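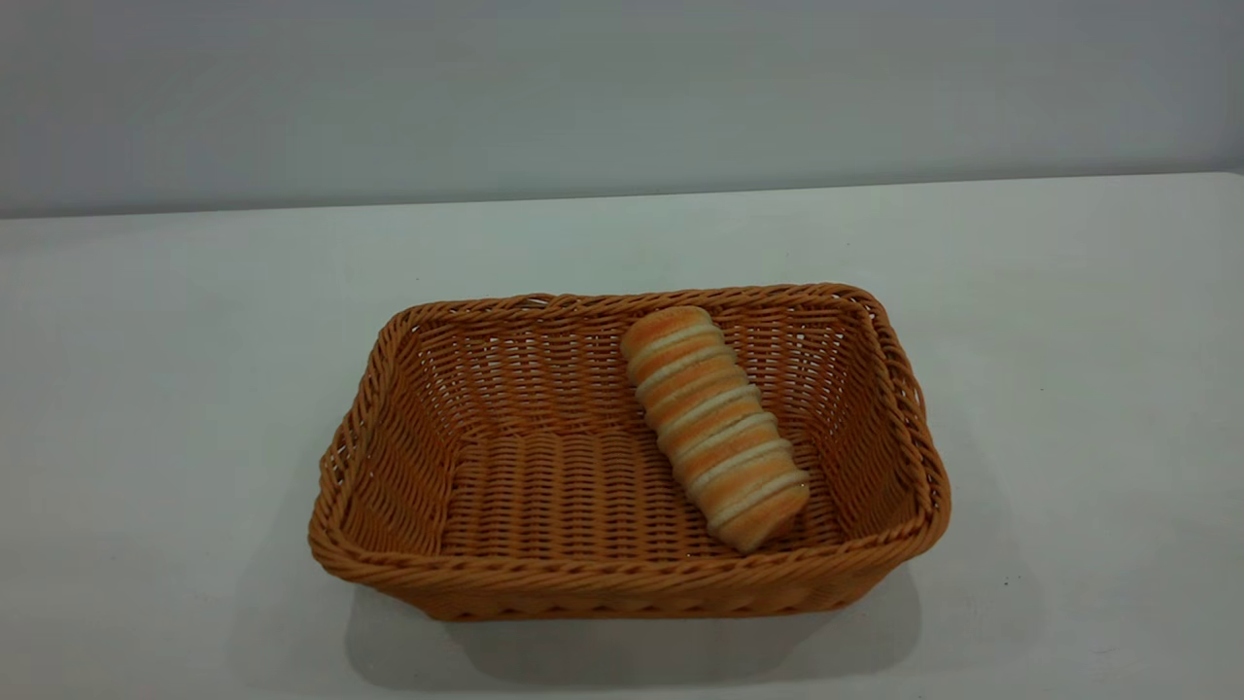
December, 7:40 am

Rye starter again. Fed it 2 pm yesterday and once more before close, left on the shelf over the boiler. Smells right now – sour apple, no nail polish. Last batch was too cold all night, I think the window was open.

Dough A: 12 hours in the cold room. Dough B: straight through on the bench, 4 hours. Same flour (the Hustau, new sack), same salt. Kenza did the mixing for both so the hands are the same at least.

A is slack but holds. Skin on top where the cloth slipped, cut it off. B tore when shaping, had to rest it and go agian. Adel says more water, Assunta says less. Going with Adel for tomorrow.

Oven: left side still runs hot. Turned the trays halfway, forgot the second load, bottoms are dark. Driss called Wudero about the door seal, they want the part number off the plate and the plate is painted over. Someone with a scraper please.

Taste, 11:15 – A has way more flavor, crust a bit thick. B is fine, kind of bland, toasts ok. Ashraf liked B better but he had jam on it.

To do:
scale battery
write the salt weight on the bin lid, not on tape, tape falls in
ask Ó Néill if the coarse rye is back, otherwise cut with whole wheat
clean the drain before Adel sees it

Tomorow: A only, bit more water, same time in the cold. Steam for the first part of the bake and then vent. Kenza opens.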